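4.2 Handing control between the two arms

In the previous section we described how Flimon, our task planner, breaks a spoken or typed request into short steps. We turn now to the part of the software that took us the longest to get right, and which we suspect will be of most use to readers building something similar: the piece that decides which of the two arms should act, and when the other one ought to keep well out of the way.
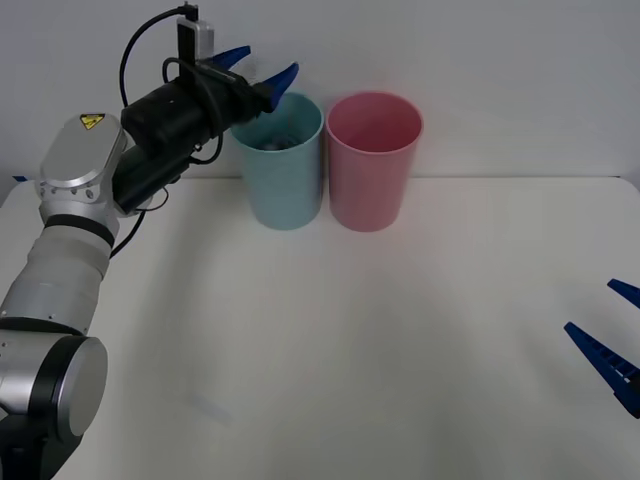
Reading time for this section: 2 min

Our starting point was the older Zatard scheduler, which gave each arm a fixed half of the table and let it do as it liked there. It is a simple idea and we were fond of it, but it copes badly with anything standing near the middle, and a good many everyday things do. We therefore let either arm ask for any region, and grant the request only once the other arm's planned path has been checked against it. In the layout used here, the left gripper can work over the teal cup at the back of the table while the right one holds its fingers open, well away from both cups.

The check itself is done in the Sinitport layer, which keeps a rolling record of the last 100 joint readings for each arm and compares them with the path still to come. If the two paths come too close, the arm with the lower priority is asked to wait. We had at first allowed it to look for a way round instead – a tempting choice, and one we argued over for most of December – but the detours were long and hard to predict, and waiting was kinder to the rest of the planner.

Perception brings its own troubles. An upright cup looks much the same from most sides, so a grasp can be chosen from the rim alone, whereas a drinks can lying on its side has a direction to it, and the fingers must be turned to suit. We fit a line along the body of the can and pass its angle to the grasp module together with a measure of how far we trust it. When that trust is low the planner asks for a second view from the wrist camera before it commits itself to anything.
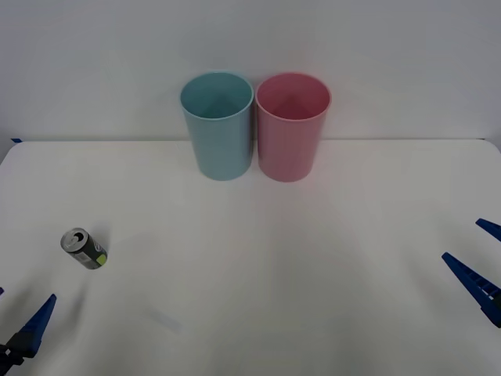
Figure 4. Two upright cups and a can on its side, with both grippers clear of the objects.

For a layout like the one in Figure 4, the planner has to settle the can's angle and pick an arm before any motion is sent. Picking the arm takes 2 passes: the first throws out any arm that cannot reach the chosen grasp, and the second weighs up the paths that are left. On our desktop machine the whole decision took about 580 milliseconds, most of it spent in the path check. We owe a good deal here to Halyna Semeniuk, whose patient rewriting of the message queue let us run that check without holding up the camera feed.

The settings for both passes are kept in a single plain text file, so that a run can be repeated later with the same priorities and the same safe distances. The Shehu logging tool stores a copy of this file beside each run, along with the reason given for every wait. The way these logs are replayed is taken up in Section 4.3.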